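Karkby Fruit Words

Word list and short recordings of names for fruit, version 2

What it is

Karkby Fruit Words is a small collection of spoken and written names for fruit, gathered in the villages near Perance. It has 2478 entries from 163 speakers. Many of the words are known only to older people, and some differ from one farm to the next.

Files

words.csv – one row for each entry, with the word, its meaning and the village
speakers.csv – age group and home village, no names
audio – one WAV file for each entry, mono
notes.txt – remarks on spelling, written by Áine Quinlan

How the words were collected

Speakers were visited at home. We asked them to name the fruit they know, and after that to tell how it is kept, cooked or sold. The visits ended in December, but 22 speakers were recorded again later on account of wind noise in the first files.

Spelling

We follow the Ní Chonaill spelling with two changes. Long vowels are written double, and the soft "l" is written "lh". Please do not correct the spelling in words.csv, the audio files are named after it.

Known problems

Words for pears are too few. The village of Movley has 200 entries for apples alone, so any count by village will be uneven. The column "color" mixes the color of the skin and the color when ripe. For green apples this makes no trouble, for plums it does. 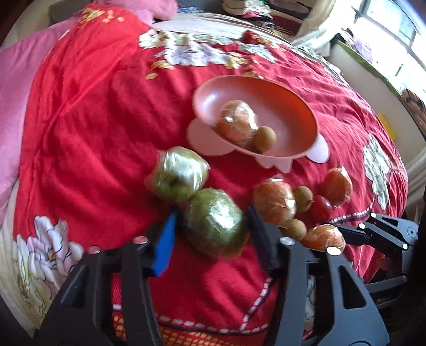 License and contact

Free for study and teaching. For other use please write to Áine Quinlan first. Last change to this file: Aug 2, 2018.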